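The Drandard Sloped Bin

We have been selling the Drandard for a good long while now, and it is still the bin we reach for ourselves when somebody walks into the shop and says they just need something to put parts in. It's a plain gray metal bin with four walls that lean outward, and if you've ever tried to get the last few pieces out of a straight-sided box with cold fingers you will know why we're so fond of that lean!

Inside it measures 600 mm along the long side, and the floor is bare metal, so you can slide things across it, sweep it out with a hand brush, or tip the whole bin over a bench and give it a knock. We do get asked whether the floor can be painted to match the walls. It can, but Yi-chun Poon in our workshop will try to talk you out of it (kindly), as paint on a floor that has steel dropped on it all day doesn't stay pretty for long. 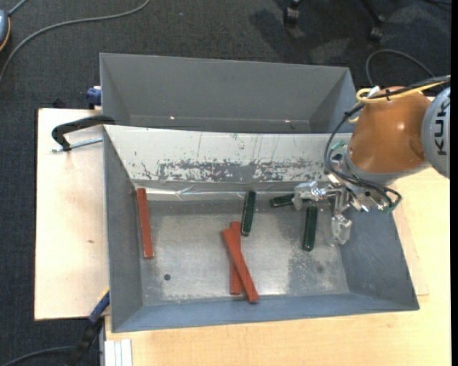

The walls are another matter, and those we finish with a coating in gray, which you should expect to wear with use. Bars and rods rub it away in patches and the metal comes through dark, and that doesn't bother the bin one bit. If it bothers you, we sell the touch-up paint in small tins, and one tin will see to a couple of bins with some left over. Give the patch a light sanding first and leave it overnight before you load up again.

What goes in it is up to you. Most of our customers keep short bar stock, castings, offcuts or fittings in theirs, and a good many buy two so that one can be filled while the other is being emptied. They'll stand quite happily one behind the other on a sturdy table. If you mix lengths or colors in the same bin, we'd suggest not filling it past halfway, so you can still see what you have without digging.

The Drandard is order number 1651. We keep the standard gray on the shelf and can send it out the same week; other colors are made up in batches, and the next batch is planned for June. Orders of 20 or more come on a pallet, so please let us know if you don't have a way of getting one off the truck and we'll sort out a tail lift for you. Bins can be returned unused within the month, and we only ask that you keep the cardboard corners they came with.

Comments

Shuk-fan Yuen
Bought two of these for our saw bench and they've had a hard life already. Plenty of scratches, no dents so far. Do you make a lid?

Po-yen Shek
I asked about a lid too and was told the flat one from the Yip range sits on top but doesn't clip. Fine for keeping dust out.

Qiuyue Du
Good bin, heavier than I expected. I wish it had handles on the short ends.

Contact Privunetti Workshop Supply | © Privunetti | Back to top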